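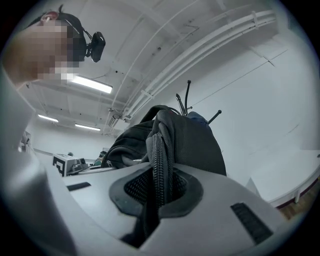
How often should the gasket on a front-loading washer be cleaned?

Once a month for a household running up to 11 loads a week, and every second Wednesday or so if most of those loads are cold.

Unplug the machine and close the water valve. Pull the fold of the gasket toward you, starting at the top, and work clockwise. Lint and coins collect at the bottom, near the drain holes.

Mix one part white vinegar with four parts warm water. Wipe both sides of the fold with a cotton cloth. Leave stubborn spots wet for 40 minutes, then wipe again. Do not use chlorine bleach in the same session — the fumes are dangerous.

Clear the drain holes with a cotton swab. A wire will cut the rubber.

Check for tears by running a fingertip along the inner lip. On the Tromora drum models the lip is thin and usually fails at the lower left first. A torn gasket has to be replaced; sealant does not hold under spin.

Dry the fold and leave the door open overnight.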